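Progress report to Flimine, grant 2416
Section 2: Open day at the Grerholm workshop

The open day took place on 2026-04-04 and was attended by 80 visitors. The Cheon tabletop arm was shown in 8 sessions, using the red cube and the open-topped container. 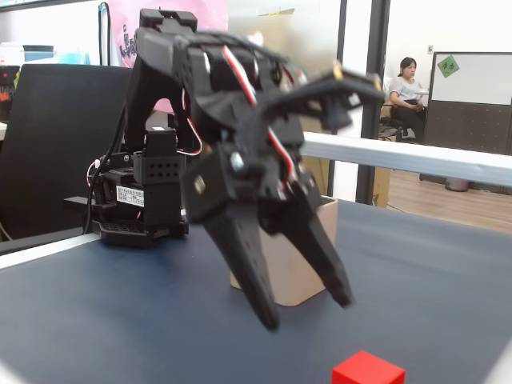 Gianni Dal Bello remarked that the sessions were too short for visitors to ask how the arm is taught a new task, and requested a longer question period. The project team accepts this point.

Written feedback is being collated and will be supplied with the next report. The visit to Falummont, deferred from February, remains to be rescheduled. No change to the budget is requested.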